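Right, the kettle's on, so settle in, because I have been wanting to write up the back room of the shop properly and it is going to take more than one post.

If you're new here: Mahlet and I took over the lease in September, and the back room is where we do the packing, the wrapping, the labelling and (let's be fair) most of the tea drinking. It had been a storeroom for years and it felt like one. You went in, grabbed what you came for and left again.

The first thing we argued about was the light. I wanted lamps, lots of them, nice warm ones in the corners. Mahlet said you can't read a batch label by a nice warm lamp in the corner, and she has been right about labels since the day I met her, so I gave in with what I like to think was good grace.

Getachew Beyene came over on the Friday with his ladder and his very old radio and stayed for lunch both times he said he wasn't staying for lunch. He has strong feelings about ceilings, that man. I had never given one a moment's thought until he stood me underneath ours and made me look up for a good long while.

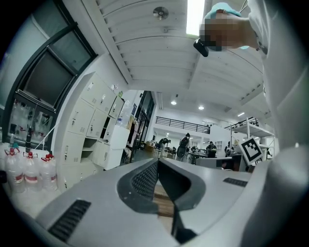
So the ribbed panels stayed! I'd been all set to have them covered over with something flat and plain, and I'm so glad I was talked out of it. Those long lines give your eye somewhere to go when you've had your head down over a bench all morning. A good wipe with a sponge mop and a bit of sugar soap and they came up a treat.

The long light does the hard work for the labels, and the round recessed ones further back are my consolation prize for the lamps. I love them. I walk in of a morning and put the back ones on first, just for a minute, before I'm ready to be a proper person.

The big beam was the other sticking point. Ayana Tamiru (my sister-in-law, endlessly patient) thought we should paint it a colour, and she brought 2 sample pots, a green and a sort of apricot, and we held the lids up and squinted at them. In the end we left it white. I still think about the apricot.

Someone asked last week about the bottles behind the glass. I went back and forth on this for ages, as I always do. Clear bottles and containers show every fingerprint and every splash of dust, but when they're in rows you can see straight away what you've got, and I can't tell you how many times I used to reorder things we already had plenty of.

The dark grey window frame was here when we came and I wasn't sure about it at first, against so much white. It's grown on me enormously. Jawad Naqvi from next door says it makes the place look like we know what we're doing, which I'm choosing to hear as a compliment.

Still on the list: a hook for the aprons, a better bin, and a stool that's the right height for me and not just for Mahlet. If you've got a stool you swear by, please tell me the seat height in centimetres, I've bought 2 wrong ones already and the dog has claimed both.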